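Home / Dogs / Beds and Mats / Trurken Kennel Bed

Trurken Kennel Bed, Large
Item No. 2548
Manufacturer: Divirau
Price: $94.00
Availability: In stock. Ships in 5 business days.

Overview

The Trurken Kennel Bed is intended for boarding kennels, veterinary recovery rooms, and homes with large dogs. It consists of a one-piece foam core, a sealed inner liner, and a removable outer cover that closes with a zipper along three sides. The bed lies flat on the floor and does not require a frame. It may also be placed on the Trurken raised platform, sold separately.

The design was revised in April at the request of boarding customers, who asked for a cover that one person could change between guests. The zipper now runs around both rear corners, and the pull is stored under a fabric flap to keep it away from teeth. Covers made before the revision fit the current core. Liners do not.

Specifications

Core: single-density foam, not shredded
Liner: water-resistant, taped seams
Cover: woven polyester with non-slip underside
Colors: slate, oat, dark green
Cover zipper: tested by the manufacturer to 2000 open-and-close cycles
Suitable for: adult dogs of large breeds; two small dogs that are used to sharing
Not suitable for: unsupervised dogs with a history of chewing bedding

Selecting a Size

Measure the dog while it is lying on its side with its legs extended. Measure from the nose to the base of the tail, and then from the back to the tips of the paws. Both measurements should fit within the flat sleeping surface, not including the raised edge. Dogs that sleep curled up can often use the next smaller size. Customers ordering for a crate should measure the inside floor of the crate and compare it with the size chart supplied with every quotation.

Warranty

Divirau warrants the foam core against permanent flattening for two years from the date of purchase. The cover and liner are warranted against faults in stitching for one year. Damage from chewing, digging, or bleach is excluded. Claims must include the item number and the lot code printed on the liner tag.

Institutional Orders

Shelters, kennels, and clinics may request net terms and split delivery. Inquiries should be directed to Lærke Thoroddsen, Institutional Sales. Questions about fit for giant breeds or dogs recovering from surgery may be sent to Ka-ming Tai, Product Support. Replacement covers can be added to any order and are packed separately from the beds.

Prices on this page took effect on Wednesday, January 17, 2024, and apply to deliveries within the continental United States.

Care and Washing

Remove loose hair with a brush or vacuum before washing. Close the zipper fully and turn the cover inside out. Wash in warm water with a mild detergent, and do not use fabric softener, as it reduces the grip of the underside. Covers may be washed with other laundry of similar weight. Tumble dry on low or hang to dry.

Wipe the liner with a damp cloth and pet-safe disinfectant. Allow it to air dry before replacing the cover. The foam core must not be machine washed. 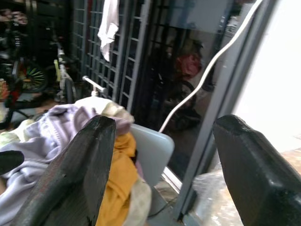
Related Products

Trurken Replacement Cover, Large
Trurken Raised Platform
Gashaw Crate Mat
Tirnusport Travel Blanket for Dogs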